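Ovemthorpe pick-and-stow set: data card and fault notes

Status: partly withdrawn. Read the fault section before you train on any of it.
Maintained by: Nuria Ambaye
Fault review: Amber Dierckx

Summary

The set holds 129 episodes of a single arm working with small hand tools on the Nodovell bench at Ovemthorpe. Tasks are pick from table, pick from pouch, and stow in pouch. Every episode has wrist video, joint positions, commanded and measured gripper width, motor current, and a success label. The label is the part you should trust least.

What went wrong

13 of the stow and pick-from-pouch episodes are marked "success" when the gripper had closed on the pouch and missed the tool. The label was set by a rule in the recording software: if the fingers stop short of fully closed and the current stays above the threshold until release, the grasp counts. Folded fabric meets that test very nicely. So does a stitched band.

The first version of this card said the labels had been "verified". They had been verified by running the same rule a second time. I have taken the word out.

In 8 of the 13 the pouch was dragged across the table. In the other 5 it was lifted clear and dropped, in one case with the arm still moving at full travel speed. The force limit was set and did not trip. The supplier's note for the Grudico gripper controller says the limit covers "unexpected contact", and as far as we can tell a slow pull on cloth is not unexpected enough. 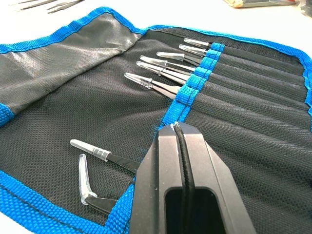
Wrist video is the only stream I would use to check a grasp, and it has its own trouble. The gripper housing hides a large part of the view, and the place you most want to see is the gap just ahead of the fingertips. With the tips over the blue elastic band at the lower end of the row, a few millimetres of height decide whether the fingers meet a handle or the band itself, and a flat view from the wrist gives you very little to judge height by. The dark handles against black mesh don't help either. Amber went through the disputed episodes by eye and still left a few as "unclear". I think that is the right answer and have kept it as a label value.

What we have not shown

The write-up sent round in September blamed the pouch and proposed a stiffer one. Perhaps. No trial was run with a stiffer pouch, so treat that as a guess. It has also been suggested that tip caps make the fingers slide off and on to the fabric. We have no measurement for or against it. The current threshold was copied from an older job with rigid parts, and I would look there first.

Safety

Tweezers are sharp and a dropped pouch can throw them. Keep caps on for every run. Keep hands out of the work area until the arm is stopped and the drive is off; a green "grasp complete" light means only that the rule above was met. The Van Leeuwen stop button was tested separately and worked, but it was not pressed during any of the 13, as the operator was watching the light.

Files and fields

labels_auto: the original rule output, kept for comparison
labels_hand: Amber's values (success, fail, unclear)
fault_list: the 13 episodes, with drag or lift noted
current: motor current, unfiltered, offset not corrected

Use

Fine for work on failure detection. Not fit for reporting a success rate, including ours. If you have already quoted a figure from labels_auto, please recompute it from labels_hand and say how you handled "unclear".

Known gaps

No fixed overhead camera. No record of pouch position at the start of an episode. Hand labels come from one person and have not been repeated by a second.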